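2018-11-19, planning desk notebook

Galmont appeal, day one of the write-up. The decision letter came in on Friday after we had all gone home, as they do. Refused on two grounds out of four, and the two we lost are the two we told the client we would win. I have underlined "on balance" in pencil every time the inspector uses it and the page now looks like a music score.

Facts, for whoever picks this up: 38 dwellings on the old nursery land east of the lane, outline only, access to be decided now and everything else later. The council's case was settlement boundary, highway safety, drainage and loss of a hedgerow. Drainage fell away at the hearing. The hedgerow got two paragraphs and a shrug. Boundary and highways did for us.

The boundary point is the annoying one. The plan on the council's website shows the line running behind the glasshouses. The adopted paper copy shows it running in front of them. We relied on the website. The inspector relied on the paper copy, and says so in a tone I would call patient. The lesson is the same one I wrote in this book in March, in capitals, with a box round it: GO AND LOOK AT THE PAPER ONE. I'm leaving the box where it is and adding a second box.

Highways: their witness measured visibility at the junction from a different point than ours did. Both methods are in the guidance. Ours was kinder to us, so naturally we used it, and then wrote 13 pages on why it was the only sensible choice. Twelve of them could have gone.

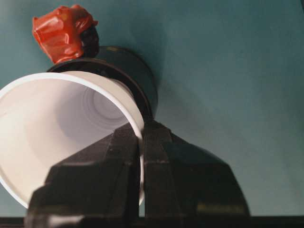 Can we challenge? Six weeks from the date of the letter, and the clock doesn't care that it landed on a Friday evening. My first view is no on highways. It's a planning judgement with reasons given, and a court won't want to stand on the verge with a tape measure. On the boundary there might be something in whether the council misled people by leaving the wrong plan up, but that sounds better over lunch than it does typed out. Need counsel's view before anyone says the word "challenge" to the client, who will hear "win".

The other route is a fresh application with the southern strip taken out and the access moved. Trirnow are drawing it up. Their first sketch has the new access going through a substation. I've sent it back with a polite question mark.

Odds and ends from the afternoon:

- Bundle for Unen is at 605 pages. The directions ask for a "concise" bundle. Page 399 is upside down in all copies, including the electronic one, which takes some doing.
- Rathore covenant: got the title plan at last. The burdened land is coloured pink on a photocopy, so it is grey. Everything else is also grey. Ordered the colour version.
- Section 106 draft for Unen: clause 4 still refers to a schedule we deleted. Clause 9 still refers to clause 4. Take both out together or leave both in, please, no heroics.
- Precedent folder on the shared drive has three files called FINAL. The good one is the one called "old".

Tomorrow: ring the council's policy desk about the website plan and get the answer in writing. Take a dated print of it first, before ringing, in case it mysteriously improves. Then the costs letter, which I've been avoiding since ten this morning.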